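Leltivgate workshop, glaze notebook
2026-09-04

Opened the kiln this morning with my coffee still in the other hand, which I know I keep telling everyone else never to do. The shelves were cool enough to touch without gloves and the tiles came away cleanly, apart from two at the back that had dribbled onto the wash. Those are the thick ones, and I had a feeling about them when they went in.

For whoever picks this book up next: the firing was the slow one, in the Hodavitz, cone 6, with the long hold at the end. I left it to cool for 36 hours with the lid shut and the plugs in, and I'm rather proud of that because I wanted to peek terribly. There were 14 tiles in all, every one of them the speckled stoneware, bisqued in the same load back in May and sitting in a shoebox ever since. I wiped them with a damp sponge before glazing and let them dry overnight.

The question is still the one from the last few pages, namely why the Sowah white has started to crawl. We've used that recipe for years and it used to go on like cream. Then we finished the old sack of feldspar and opened the Tastirari, and since that time it has been pulling back from edges and leaving those bare, rounded little islands, mostly on handles and inside foot rings. I don't want to blame the new feldspar straight off. We also changed the kaolin at nearly the same time (bad planning, my own), so there are two suspects and I should have written down which bucket was which.
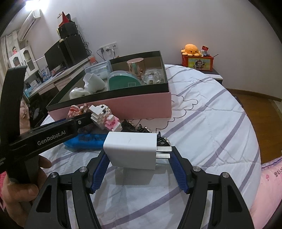
So, the batches. I mixed 300 grams dry for each one, sieved twice, and brought them all to the same thickness with the little funnel and the stopwatch, near enough. Batch A is the recipe exactly as it stands on the card. Batch B swaps half the kaolin for calcined kaolin and leaves everything else alone. Batch C is the same as A but with extra water, applied in two thin coats with a wait between. Batch D is A again, brushed on thick on purpose, to see how bad it could get.

D got very bad! It crawled on every tile and ran besides, and the two that stuck to the shelf are both D. They have gone in the ugly box, where I hope people will look at them before they decide that one more dip can't hurt.

A crawled at the edges just as it has been doing on the pots, and I was oddly pleased to see it, since it means the tiles are telling us the same story as the mugs. C was better but not cured. There is one lovely tile in C and the others have pinholes along the top edge where I held them, so that may be my fingers and I shouldn't read too much into it. Hand cream, perhaps. I'll wear the thin gloves next time.

B is the happy one. The surface is even right into the texture marks, the white has stayed soft and buttery, and the brown of the clay comes through on the ridges the way it used to. I also noticed that B didn't crack while it was drying, whereas A had fine lines all over it before it ever went near the kiln. I did write that down at the time, on the back of an envelope, and I've now taped the envelope to the facing page.

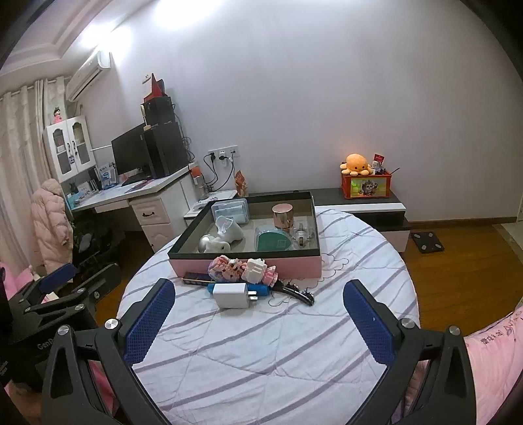 My feeling is that we have too much raw clay shrinking as the glaze dries, and that the new kaolin simply shrinks more than the old one did. It fits the drying cracks and it fits B. It doesn't clear the Tastirari altogether, and I'd still like a run with the old kaolin if anyone has a jar of it at home - even a cupful would do for a small batch.

A word on settling. B sank to the bottom of its tub in 102 minutes, quite hard, and needed a proper stir with the stick before I could dip again. A stays up much longer. I have a little bentonite in mind, mixed with hot water first so that it doesn't go to lumps, but I'd like to try it on a cup of B before I touch the whole tub. If you use B meanwhile, stir it more often than you think you need to and scrape round the corners.

To do: scrape and re-wash the back shelf (two coats, thin). Relabel the kaolin buckets in paint marker, lids and sides both. Make a proper mug test in B with a handle, a foot ring and some carving. Copy the B recipe to the card on the wall once the mugs are out, in pencil for now. The rest of batch A is in the tub under the bench and is fine for flat things.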